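Workbench notes: surfaces and small containers

The Gosier workroom moved to white tabletops in October, and the matte finish has held up well for sorting work. Gloss tops throw glare back under overhead lighting; the matte ones show a soft shadow and little else, so small parts are easier to find.

Clear plastic containers remain the standard for parts in current use. Contents can be checked from the side without lifting anything. Glossy walls do pick up reflections – turn the container a few degrees if a label is hard to read. Opaque bins from Nulard are kept for stock that is not needed during the day.

Place containers at the far left corner of the table and leave the middle clear. Wipe the top with a damp cloth before each session and let it dry for 3 minutes. Do not use abrasive pads, which polish the finish in patches.

Replacement containers are on the Siko shelf, bin 846, in packs of 20. Limit is six per table.

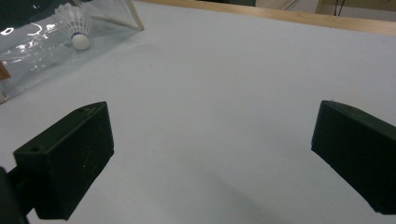 Requests for larger sizes go on the sheet by the Lagman cabinet.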